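Repair manuals should be free. Printed, posted, whatever – free. 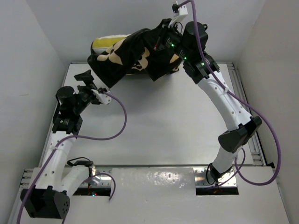 I said this at the Woltville library meeting in August and got a polite cough. Fine. Saying it again.

My dryer is a Bultov, 6 years old. Stopped heating. The part is cheap, I found it in ten minutes. The page telling you which panel comes off first? Thirty dollars, and only if you register as a "service partner." So I guessed. Guessed wrong, broke 3 clips. New dryer would have been 600 bucks, which I guess is the idea.

My grandfather had a drawer of manuals. Exploded diagrams, part numbers, the lot. Came in the box with the thing you bought. When did that stop? Now you get a safety leaflet in eleven langauges and a web address.

Yes, I know the argument. People will hurt themselves. People hurt themselves anyway, working off a blurry video by some guy with the same model but not quite. A proper diagram is safer – obviously safer.

Lleucu Skyrme over in Candolham scans old ones and puts them up for anyone. Good for her. She shouldnt have to.

Write to your rep. Short letter, one page. Mine goes out tomorow.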